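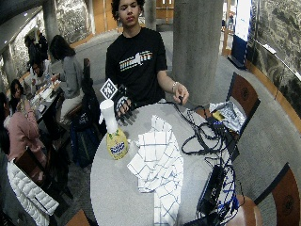

The Droldale weather station comes in two halves: the sensor head that lives outdoors, and the display console that lives wherever you drink your coffee. I've set up more of these than I can remember, and I always start with the console, sitting down, with all the parts out of their bags. Pick up the power cable first and get a proper grip on the small plug at the end. Pinch it between finger and thumb, like the guy in the black T-shirt with his little black connector, and leave the cable itself alone. Tugging on the wire is how most of these get ruined (I've killed two that way myself).

1. Slide the battery cover off the back of the console and put in the backup batteries. They only hold your settings during a power cut, so cheap ones are fine.

2. Push the power plug into the socket marked DC until you feel it stop. It goes in farther than you'd expect!

3. Wait for the screen to finish its start-up. You'll see every segment light at once, then dashes where the readings should be. Dashes are good at this stage.

4. Put the batteries in the sensor head and set it down next to the console, but not touching. I like to leave a forearm's length between them.

5. Hold PAIR on the console until it beeps, then let go. Give it up to 75 seconds. Outdoor temperature usually shows up first, and wind comes in last.

Note: if you still have dashes after that, take the sensor batteries out, count to ten and go again from step 4. Please don't hit RESET yet. That wipes the altitude too, and then you're back to the very beginning.

6. Set your altitude. Press MENU until ALT blinks, then use the arrows. Mine is 505 feet, and I got it off the county map. Being a few feet out won't hurt anything.

Caution: the sensor head has a spinning cup on top that snaps off if you carry the thing by it. Carry it by the pole clamp. Éabha Flanagan at Benville still sells spare cups, but she runs low every December when the storms get going.
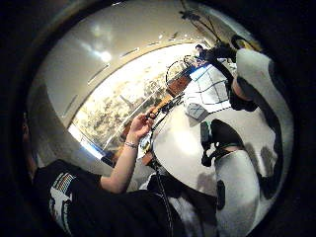 4.3 Finding a Spot for the Console

Big windows are lovely to sit by and terrible for the indoor thermometer, so keep the console out of direct sun. Mine spent its first month on a windowsill telling me the kitchen was a sauna - I very nearly sent it back.

1. Pick an inside wall, at chest height or so, away from radiators and the oven.

2. Leave the console there for an hour before you trust the indoor reading. It's slow to settle, especially if you've been handling it.

3. Check the signal bars. Two or more and you're set. With one bar, try turning the console a little before you go moving furniture.

Note: the screen is hard to read from below, so use the fold-out foot if it's going on a shelf. Wall hanging is covered in 4.4, along with which screws to use.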